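Two Hours Outside the Storeroom: A Visit to Prurow
May 2025 · Visit reports · Factories and labs

I signed up for the Prurow visit to see how they look after the Galano, their hand-held gripper set. I had pictured a workshop with a bench and a vise. Most of what I wanted to know got settled in a corridor, next to a door I wasn't allowed through. 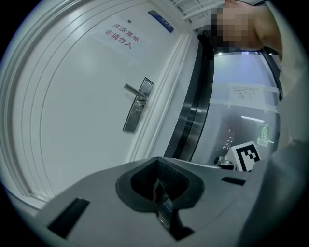
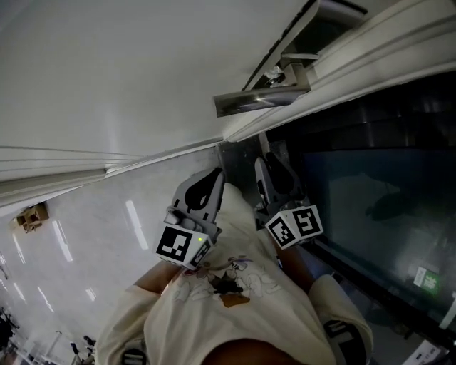
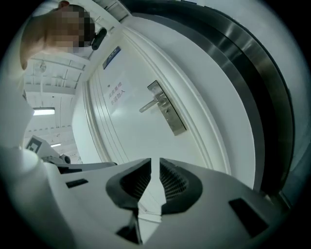
Gripper work by the storeroom door at Prurow. The middle picture looks down at both fingers and their marker cubes.

The Galano is a simple thing to hold and a fussy thing to own. Each half carries a gray finger with a black pad on the inside, and a cube with square black-and-white markers on its faces. The markers tell the software where the hand is. The pads do the gripping, and they are also what wears out, so the whole care routine is built around them.

A set of pads is allowed 80 hours. Then it comes off, whatever it looks like. I was shown a retired pair that seemed fine to me, and was told that everybody says that. The fresh ones come from Pruitt in bags of 75, which go in the storeroom, which has a notice in red lettering on the door telling you to stay out unless you have permission. Getting permission takes longer than changing the pads.

Marker cubes get a dry cloth at the start of each shift. No spray, no sleeve. A smudge on a marker shows up later as a hand that jumps sideways for no reason, and then someone loses an afternoon blaming the software. Prurow lost most of December this way and now keeps a drawer of cloths.

The lens gets its own cloth, in another color, and I was corrected for reaching for the wrong one. It sees a wide round view with black corners, and one thumbprint can cover a fair amount of it.

After a pad change comes the check: open, close, open, close, and compare the gap with the number on the card. Anything over 2 millimeters out and the finger is reseated. The log was on line 383 when I read it. The handwriting gets worse after lunch, mine included, as they let me fill one in.

What I would have liked to see is a full teardown. Those happen at the Eltby site, where the cameras and housings go when a cloth won't fix them, and visitors are not taken to Eltby. I asked about the storeroom instead and was pointed back to the notice.

Practical notes: wear flat shoes, the floor is shiny. Coffee is free and tastes it. Ask for the log early if you care about such things, before the group moves on to the slides.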